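Courses > Everyday Materials > Student Projects > Group 2

Last updated: August 11, 2019

Print this page | E-mail this page

What carpet does to the sound of a room

I got into this because my dorm room in Osgate echoes like a stairwell and my sister's place, same size, doesn't (she has carpet, I have tile). So for my project I popped paper bags in both rooms and recorded them on my phone. I did 100 pops in all, plus one extra by accident, so 101!

The course asks for a proper room too, and I picked the reading room in the Zivberg building, which is carpeted wall to wall. I went in February, when the heating was on, and had to throw out a bunch of recordings with the fan humming all over them.

My tile room rang the longest, no surprise. What I didn't expect was how much the low sounds hung on in the carpeted rooms. The claps and hisses died right away but the boomy part stayed. I think that's why Zivberg sounds kind of muffled to me and not really quiet.

Next time I'd borrow a better mic and try curtains – my tile floor isn't going anywhere.
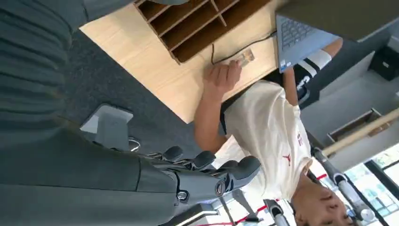
Young man in a white T-shirt, with a robot hand near the carpet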